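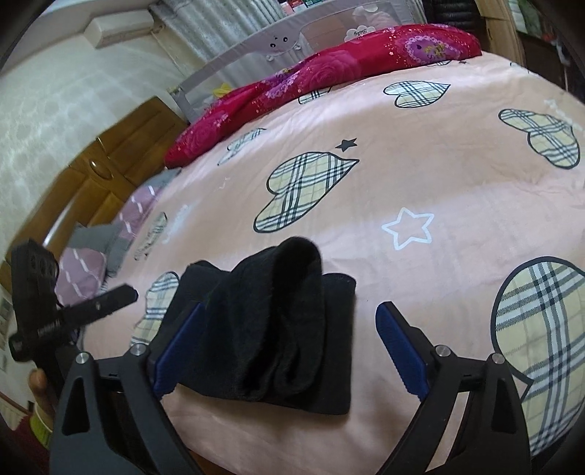
Wäschefalten ist bei mir zu Hause das Letzte, was ich freiwillig mache, und deshalb frage ich in diesem Newsletter ungefähr jedes halbe Jahr wieder: Kann das endlich eine Maschine übernehmen? Kurze Antwort für die Ungeduldigen: nein, aber es wird spannend!

Im März war ich zwei Tage in Truritz, wo die Leute von Zerkora an ihrem Haushaltsprojekt Qian arbeiten. Gelernt wird dort mit Handgreifern — man nimmt die Dinger in die Hand, legt ein Kleidungsstück zusammen, und aus den Aufnahmen soll der Roboter sich später abschauen, wie es geht. 251 Durchgänge hatten sie allein für dunkle Oberteile beisammen, als ich kam. Ich durfte auch mal ran und war nach 12 Minuten fix und fertig (und der Ärmel hing immer noch raus).

Schwarz ist übrigens besonders gemein. Bei einem schwarzen, leicht flauschigen Stoff sieht man kaum, wo eine Lage aufhört und die nächste anfängt, und wenn sich in der Mitte eine dicke Falte aufwirft, muss man erst mal herausfinden, was da überhaupt oben liegt. Wir streichen mit der flachen Hand drüber und fertig. Zwei Greiffinger können das so nicht, die müssen zupfen, nachfassen, wieder zupfen. Auf dem Bett kommt noch dazu, dass die Unterlage gern mitwandert, besonders wenn man ein bisschen zu tief greift.

Von den Versuchen, bei denen der Roboter allein falten musste, gelangen 62 Prozent, sagt Zerkora. Für Handtücher fände ich das schon ganz ordentlich, bei Pullis bin ich ehrlich beeindruckt. Meinen Wäschekorb würde ich trotzdem noch nicht hergeben.

Als Nächstes fahre ich nach Sosbridge, dort geht es ums Einräumen von Spülmaschinen. Schickt mir gern eure Fragen, ich nehme sie mit!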